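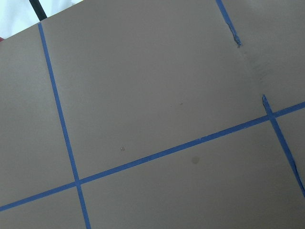

When Ga-eun Chae took over the robotics hall at Cordier, the work surfaces had been marked out by whoever happened to be on shift. One station might have a neat grid, the next a single line and a note. Operators moving between stations placed parts by eye, and results that should have matched did not.

The practice guide she drafted with Vinzenz Nägeli of Gendel, a supplier of gripping tools, runs to 12 pages. Much of it concerns tape.

Blue painter's tape remains the approved material. It shows up well against a brown board and can be replaced between shifts. The guide treats it as part of the equipment, subject to inspection like a cable or a guard. A line that is torn, or that has a gap in it, is to be lifted and laid again at full length. Patching is not permitted. Scuffs and spots on the bare surface are wiped or, where they will not come off, entered in the station log.

"A broken line still looks like a line to the person who laid it," says Nägeli. "The next operator has to guess where the section ends."

The rule met some resistance. At the Prumenby site, supervisors objected to the time required, and the first audit there recorded 81 open items, most of them worn or lifted markings. The inspection interval was then set at four hours of running time, with a full relay of the grid every six weeks.

Chae expects the next edition, due in September, to cover lighting and the storage of loose items beside the board. A separate section on camera checks is under review at Ruson, where the guide has been in use since spring.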